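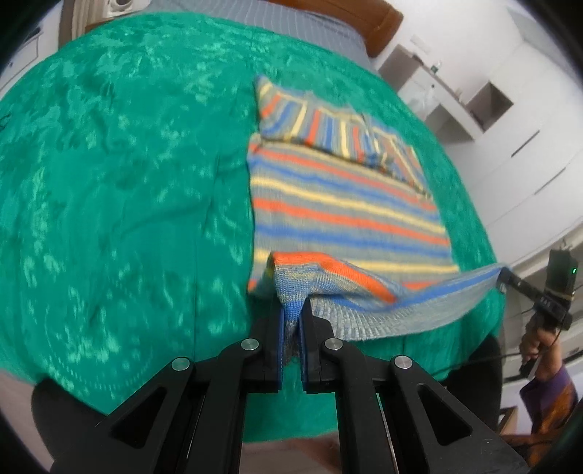 4. The open day at Pundham

4.1 Setting and visitors

The Dalteck project opened its flat to the public in June, on the assumption that people who are uneasy about household robots might be less so after watching one do the laundry. We attended as observers. The flat is on the ground floor of the Carretero building in Pundham, and the route to it passed a sausage sizzle run by the local football club, which drew the larger crowd until mid-afternoon. By closing time 93 people had signed the visitors' book. We interviewed 16 of them in the corridor, most of them while they ate.

The leaflet handed out at the door promised "a morning with the robots". Visitors who took this literally expected something with legs, or at the very least a face. They were shown into a bedroom where a person was folding a striped knit on a green blanket, using a hand-held gripper in place of fingers. Several people asked when the robot would be coming out. One man looked in the wardrobe.

4.2 The demonstration

Each group was allotted 10 minutes. The demonstrator explained that the grippers are worked by hand so that the motions of an ordinary chore can be recorded and later used to train a machine, which will then, in the words of the leaflet, "free up your weekend". The recordings pass through the project's software, Nirkel, whose library held 3665 episodes on the morning of our visit. A good number of these are of the same few garments. The demonstrator spoke of the knit with the weary familiarity other people keep for a commute.

The folding itself was slow. A hem or a corner is pinched between the two jaws, raised, carried over and let go, and if the cloth bunches the demonstrator has to decide whether to tidy it or leave it for the machine to learn from. Project practice is to tidy it. This produced the liveliest exchange of the day, when a retired dry cleaner objected that the collar should have been dealt with first and offered to show how. She was thanked and given a pen.

We noted a steady change in how visitors watched. For the first minute or two they looked at the equipment, asking about battery life and price. After that they looked at the folding, and nearly all of them had an opinion about it. Parents coached from the doorway. A teenager remarked that he had been told off at home for folding exactly like that, and his mother confirmed it. In interviews, the word "robot" came up less often than "sleeve".

The demonstrator's own account was more sober. Losing one's fingertips, we were told, makes a person notice how much of folding is done by feel, and the temptation to put the tool down and smooth the thing flat with a palm never quite leaves. Figure 3 gives an idea of the reach involved, with the fold held near one end and a second tool at the other.

Figure 3. Folding a striped knit on the bed. The fingers of the nearer gripper, with blue pads, pinch a fold of the cloth; a second gripper is held upright at the left.
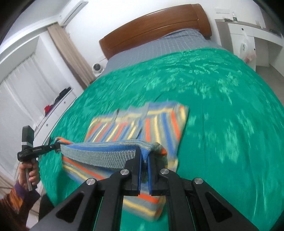 4.3 What visitors took away

Asked in the corridor whether they would want such a machine at home, visitors split along lines we hadn't planned for. Those who disliked laundry wanted it at once and were put out to learn there was no date. Those who were good at laundry wanted to see it manage a fitted sheet. The demonstrator, when we passed this on, changed the subject.

Trust, which was the matter we had come to study, was harder to get at. Our interview guide asked visitors to rate their confidence in the robot, and a fair share replied that they hadn't met it. We recorded these answers as missing. On rereading the notes we think they were the most accurate ones we collected, and the guide has been rewritten for the second visit. The leaflet, we understand, is being reprinted as it was.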